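4. The fruit task

4.1 Why fruit

By November the class had become very good at picking up wooden cubes. Every team in the Workarell course could close the gripper on a cube, lift it, and set it down on a marked square, and the scripts that did it were short enough to read in one breath. That was a great moment for the students and a slightly worrying one for us, as a cube is a forgiving thing to grab. Its sides are flat, its width is the same wherever you measure it along a face, and a grasp that lands a little off center still works. We wanted the second half of the course to bring in objects that no one had cut to size, and the students voted for fruit.

The choice paid off quickly! Fruit is cheap, it varies from piece to piece, and everyone in the room has been picking it up by hand since they were small. The teams could argue about a grasp by holding the object and trying it. Apples and lemons came first. After those, the Peltimwood team (the teams were named after places in a story the class had written together, with Sestthorpe and Ong as the other two) asked for something harder, and we moved on to knobby citrus of the dekopon type.

4.2 Approach from above

For this stage all teams used the same starting position. The arm comes down with the fingers open, pauses with the fruit between them, and takes one picture from the wrist before anything closes. The students called this the "look before you squeeze" step, and we kept the name in the handouts. The picture goes to the team's own script, which has to answer two questions: where is the widest part of the fruit, and do the fingers need to turn before closing? 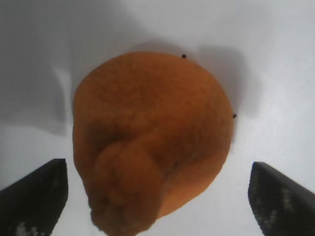 Figure 3. Wrist view at the pause before closing. The fingers are open on either side of a knobby citrus fruit and do not touch it.

Finding the fruit was the easy part. Orange peel against a white surface separates well with a simple color threshold, and even the youngest team had a clean outline after one session. Shadows gave more trouble. The gray patches on the white surface fooled the first scripts, which worked on brightness alone, and switching to color saturation fixed most of it. The switch was the students' idea, and we were delighted by it.

The neck was the real puzzle. A script that takes the middle of the whole outline gets pulled toward the bulge, so the grasp point drifts away from the round body. In views such as Figure 3, where the lower part of the fruit runs out of the picture, the outline is also incomplete, and its middle is wrong for a second reason. The Ong team solved this by fitting a circle to the rounded end only and ignoring everything past the crease. The Sestthorpe team went another way and measured the width of the orange region row by row. Both methods are simple enough for a beginner to write, and we enjoyed watching the teams defend them to each other at the whiteboard.

4.3 Trials

The teams logged 123 closing attempts on citrus between them, with each attempt recorded as held, slipped, or missed. Trinity Brannigan, who wrote the logging sheet, added a free comment column that we had not planned for. It became our best source. "Turned the wrist too late" and "grabbed the neck, felt fine, then it rolled" tell a teacher far more than a bare "slipped" does, and several comments led straight to changes in the next day's code. We discuss the comments in Section 5, along with what each team chose to try next.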